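Snack box swap moves to the Bullum room
20 October 2023 | By the Trokdale Newsletter Desk

The snack box swap is back after a break since July. Bring an open box of wrapped snacks, put it on the table and take home a different mix. Sachima, the soft egg-yolk kind especially, went quickly last time, so pack a few if you can get them. 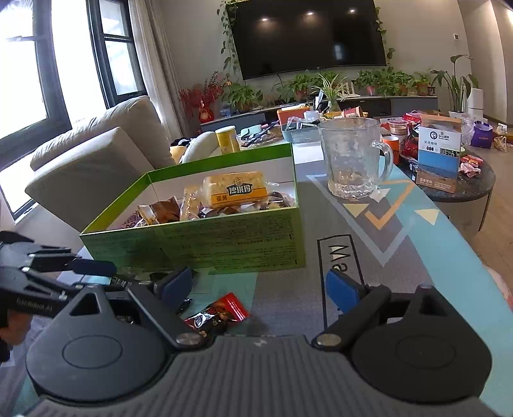

Do the snacks have to be in their original wrappers?
Single packets should stay sealed in the wrapper they came in, with the label readable. Homemade food goes on the Negi table by the door.

Boxes get repacked at the end, and it goes faster if everything comes out first. Lay the packets flat so people can read them, then put the heavy ones back at the bottom.

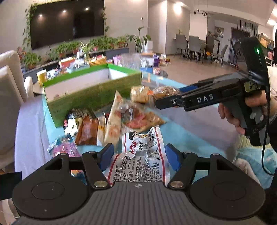
Bread goes in last, on top of everything else — it crushes easily. Anything past its date should be set aside before you start filling. The room opens at 7, and each household may bring 2 boxes.

Comments (2)

Is there tea this time, or do we bring our own?

Please put the nut snacks in a separate box again. That worked well for us.

Recent items
Vodora bus stop closed for repairs
Lost and found list for July
Mug and plate collection at Trokdale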